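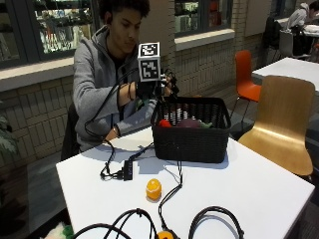
4.3 Setting episode thumbnails and spoiler limits

Each season in a Tresport library carries one still per episode, and Vendix shows that still to every viewer profile before playback. Choose a still that gives away no plot. A plain shot of one person seated at a white table, looking down, with a hand above the rim of a black basket, is suitable: the contents are not named and the only other person is far in the background. Stills from the last ten minutes of an episode are rejected when the spoiler limit is on.

1. Open Library, select the series, then select the season.
2. Press Edit Stills. The episode list opens with the current still beside each title.
3. Select an episode and enter the time of the still in seconds. For a time of 15:14, enter 914.
4. Press Apply. The new still replaces the old one on all profiles.
5. Set Spoiler Limit to Season or Episode. Season hides the synopsis of every unwatched season. Episode hides only the synopses after the last one watched.
6. Press Save and Exit.

Note: Two-part finales are stored as a single item. Enter one time only. A value past the end of the item returns error 904.

Note: Recap clips follow the spoiler limit of the profile, not the library.

Caution: Do not change the season order while stills are being applied. Stills are matched by position, and a moved episode takes the still of the one it replaced.

Caution: Reset Season clears watch history for all profiles. It cannot be undone.

If a still does not update, sign out of the profile and sign in again. For error 1527, see section 4.7.

Section revised 29 December 2024, Quyên Lý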